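Hopkin Fastener Names: data card

Summary

Hopkin is a word list for small metal fixings and the storage they are kept in. It holds 2,384 entries in English and Welsh, gathered from parts catalogues, workshop labels and evening class handouts. It was put together so that people who mend things can look up a part by whatever name they happen to know it by.

Why we made it

A nut, a collar and a spacer can look alike in a drawer, and suppliers do not agree on what to call them. The first version was a spreadsheet that Mared Morris kept for a repair class. Ruba Mahasneh turned it into a proper table and added the Welsh column.
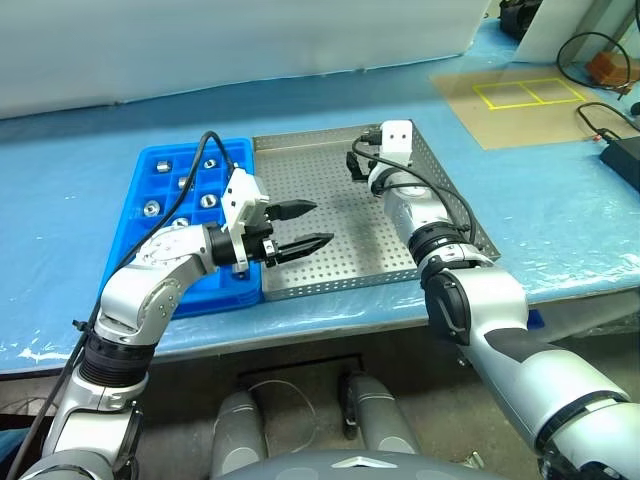
Entries are kept in lower case unless the term includes a proper name. Plurals are left out. Where a term has a common misspelling, the misspelling goes in the variants column and is not given a row of its own. We did this differently in version 1, so row numbers do not match between the two versions.

What is in the files

terms.csv: one row per term, with columns id, term_en, term_cy, variants, group, source_type and note.
groups.csv: the list of groups, such as nuts, washers, pins, trays and boxes.
changes.txt: what was altered between version 1 and version 2.

All files are UTF-8 with commas as separators. Fields that contain a comma are in double quotes. Empty fields are empty, not "n/a".

Coverage

1,247 entries have a Welsh term that has been checked by a second reader. The rest have either an unchecked term or none. 191 entries are marked "disputed" in the note column, mostly where two trades use the same word for different parts. "Collar" and "bush" are the worst of these.

Storage words are in the same table as the parts. People asked for "compartment tray", "parts tray" and "drainer tray" as often as they asked for the fixings, and the names overlap a good deal.
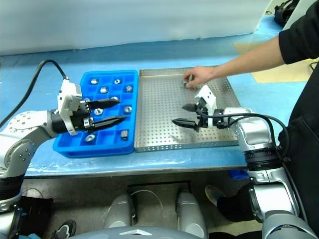 Compartment tray (left) and perforated tray (right), both in the group "trays".

How it was checked

Elsa Hellström read the English column from start to finish and Mared read the Welsh. Disagreements were settled by looking for the term in at least one printed catalogue. If it could not be found, it stayed in and was marked as disputed.

Known problems

Thread sizes are not included.
Plumbing terms are thin, and electrical ones thinner.
Some older Welsh terms come from one source only.
The sort order of accented letters depends on your software.

Using it

You may copy, change and share the list, provided you say where it came from and note any changes. Please cite it as "Hopkin Fastener Names, version 2".

Corrections

Send the row id, the correction and where you found it. Corrections are read in a batch each November. Aleksi Miettinen looks after the files and makes the new releases.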